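Folding and Storing Dark Clothing
Household Guidance, revised August 2020
Prepared by Ese Haruna for residents of Nnaji House

Residents are asked to fold dark garments and linens separately from light ones. Dark cloth shows lint readily, and a fuzzy surface such as a plush blanket will pass fibers to anything laid on it. A bed is an acceptable place to fold, provided the cover has been shaken out first.

Dark cloth with patterned fabric at the upper end, over a red printed blanket
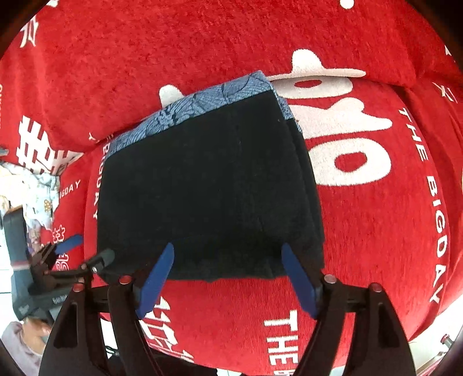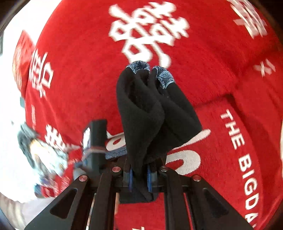 Items with a contrasting band or trim should be folded so that the trim lies along one edge. It can then be recognized in a drawer without lifting the whole stack. Where the trim is of a different weight from the body of the garment, smooth it flat by hand before making the first fold. A fold made over a wrinkle will set, and pressing will be needed later.

Procedure

Lay the item face down and bring both sides to the middle. Sleeves or straps are turned in at this point. Fold from the bottom upward in thirds, keeping the edges level. Thick items may be folded in half only. The finished bundle should stand upright for a moment when set on its edge – if it falls open, the folds are too loose and should be made again.

When moving a folded item to a drawer, hold it low on both sides and keep the pressure even. Items held by one corner will open into loops and must be refolded.

Storage

Drawers in the standard Jenau chest take folded clothing in two rows, with the folded edge facing up. Leave a gap of around 2 inches at the back of each drawer so that it closes freely. Heavier items belong in the lowest drawer. Plush blankets are not to be kept in the chest; they are stored in the Bavar boxes on the closet shelf, with the pile facing inward.

Frayed hems should be trimmed and stitched before an item is put away for the season. Thread in navy and black is available from the linen room, room 255. Please sign for it.

Lint

A damp cotton cloth, wrung out well and drawn in one direction, removes most lint from dark fabric. Adhesive rollers may be used on smooth cloth. They are not recommended for velvety surfaces – the adhesive can pull the pile. Allow the item 20 minutes to air before folding.

Closet shelves are next inspected in February.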